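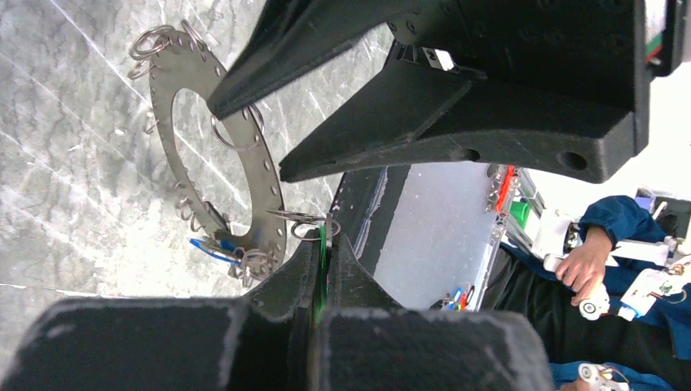 Part 3: Teaching the ring job

By now your Claneck gripper kit should be bolted on, plugged in and past its first open-and-close test. If it isn't, go back to Part 2, because nothing in this part will work until the fingers close evenly.

I like key rings as a first real job. They're cheap, they're fiddly, and they'll show you a badly set grip in no time flat!

1. Put your ring plate flat on the surface you'll be working over. Push it gently with one finger. If it skates, stick a bit of grippy mat under it (I use shelf liner).

2. Open Joretti on your computer and pick New Task. Give it a name you'll recognize later. I have a whole folder of things called "test" and I can't tell any of them apart.

3. Set grip force to 3. The slider goes much higher, and you'll be tempted, but split rings are springy and a hard squeeze shoots them across the room.

4. Take hold of the lead arm and move it slowly until the fingertips are just over the ring you want. Keep your elbow resting on something if you can.

5. Close on the ring, wait for the beep, then lift straight up. Don't twist yet.

6. Press Save Run and bring everything back to the start.

Do that around 78 times before you hit Train. I know, I know. Put some music on and split it over a couple of evenings. Move the plate a little between runs so the arm doesn't just learn one spot.

CAUTION: Keep your free hand away from the fingers while the power light is on. The tips are narrow and they pinch. Long sleeves are fine, dangly cuffs are not.

NOTE: If rings get tangled in a bunch, go for the one on top. I spent most of August trying to teach mine to pull from the middle and ended up with a lot of bad runs to delete.

NOTE: Shiny metal can throw glare into the wrist camera. Tomomi Aoki, who tested the first batch of kits with me, turns her desk lamp to face the wall, and I've copied her ever since.

Grip still slipping after all that? Check the pad screws, then run Finger Zero again from the Tools menu before you record anything else.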